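Salleck School of Catering
Course 3693, Counter Service and Take-away
Handout for unit 6: Packing a drinks order in a paper bag
Version of 20 December 2022

Please read this handout before the practical lesson and bring it with you. The practical part takes 25 minutes for each pair of students. The parts on lids and on labels were in the September handout and are not repeated.

1. What we use

For a small order of drinks we work with four things: the carry bag, the cup carrier, the cups with their lids, and the small extras such as straws, stirrers and napkins. In some cafés the extras are put in at the till and in others at the packing table. In this course they are always put in at the packing table, by the same person who packs the drinks.

The cup carrier is made of moulded pulp, the same kind of material as an egg box. It is pressed in a form and dried, and it has a rough side and a less rough side. The standard carrier has four pockets in two rows, with raised parts between them. The pockets are a little flexible, so that cups of different widths can sit in them. A very narrow cup will lean. For such cups we use the Dilard inserts, which you will find in the second drawer.

The carry bag is made of paper and has two handles. There are flat handles and twisted handles. The flat ones are glued inside the bag and are cheaper. The twisted ones are made of paper cord and are more pleasant in the hand when the bag is heavy. The supplier Cloler gives 700 grams as the weight for one full carrier in our exercises, and you should practise with this weight from the beginning, with water in the cups.

2. Arranging the table

Before the order comes, decide which side is for the carrier and which side is for the cups. The bag goes between them. If you are left-handed you may change the sides, but please do not change them in the middle of an order.

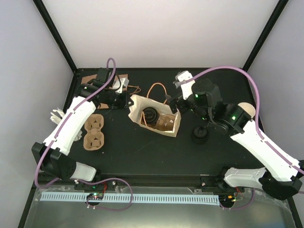 Fig. 1. Bag in the middle, four-pocket carrier on the left, black cup on the right.

In figure 1 the bag is tilted, with its mouth towards the person who is looking. Such a position is useful for one thing only – to look inside. A brown item is at the bottom and something black and round is also inside. When you take over an order from a colleague, you must always look inside first and compare with the slip. Then put the bag upright again before you add anything.

A cup that waits on the table should stand upright and near the bag, but with enough room for a hand between the two. A distance of one cup width is good. If the cup stands too near, the sleeve of your jacket or the side of the bag can push it when the paper opens.

3. Opening and preparing the bag

New bags are delivered flat. Hold the bag by the two upper edges, open it with one short movement and put your fist inside to press the bottom down. The bottom must be flat before the first item goes in. Do not blow into the bag. Do not open it by pulling the handles apart, because the glue at the rim is the weakest place.

Some bags have a different colour on the inside, and some have a lining of thin paper which comes over the rim. Thin paper moves easily. If it stands up at the corners, press it to the outside with two fingers. It is not necessary to make it perfect, but it should not hang into the opening, where it can catch on the edge of a carrier.

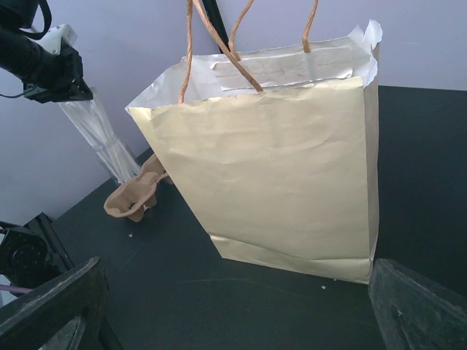

Fig. 2. Bag with twisted handles and white lining over the rim.

Look in figure 2 at how the handles are fixed, one at the front rim and one at the back rim. The two strands of the front handle cross the opening. Before you lower a carrier into a bag like this one, fold the front handle down over the outside. The back handle can stay up. Students often forget this and try to pass the carrier between the handles, and then they have to tilt it.

Please look also at the paper. There are creases over the front, more of them in the upper half. Creases alone are not a reason to throw away a bag. You should throw away a bag when:
– there is a tear at the rim or at a handle
– the bottom fold has opened
– there is grease or a wet place on the outside

A bag with creases can still be used for the house orders and for all exercises. For the customers of the Lüthi counter we take a new one.

4. The order of packing

Step 1. Read the slip aloud, also when you are alone.
Step 2. Put the carrier on the table with the pockets up. Fill it on the table and never inside the bag.
Step 3. Fill two pockets which are diagonal to each other if there are only two drinks. With three drinks, put the heaviest one alone on its side.
Step 4. Press every lid once more with the flat hand, all round.
Step 5. If there is food, put it first and flat on the bottom. A carrier may stand on a flat box. It may not stand on a soft item such as a roll in a paper sleeve – in this case take a second bag.
Step 6. Lift the carrier with both hands, from below, and lower it straight down. Let it go only when you feel the bottom.
Step 7. Bring the handles up and together. Lift the bag a hand's width from the table and look from the side if it hangs straight.

For a single cup no carrier is needed, and the cup is given to the customer in the hand. If the customer wants a bag for one cup, use the carrier all the same, and put the folded napkins in the pocket opposite.

5. Extras

Long thin articles such as straws and sticks stay in their clear sleeve until they are needed. The sleeve stands upright at the back of the table, against the wall. Take the pieces out from the open end and touch only the last part. Extras go in after the drinks, at the side of the carrier and standing, so that the customer sees them when the bag is opened.

6. Words for this unit

carrier: the pulp tray for cups (some people say cup tray or drink tray)
pocket: the round hollow in which one cup sits
rim: the upper edge of a bag or a cup
crease: a line in paper made by folding or pressing
gusset: the side part of a bag which folds inwards
to lower: to bring something down slowly
slip: the printed paper with the order

7. To prepare at home

Take any paper carry bag you have and find out how its handles are fixed. Make a small drawing of the handle and the rim. Write two or three sentences on how you would pack four full cups in it, and which handle you would fold away. Bring the drawing to the practical lesson together with your apron and a dry cloth.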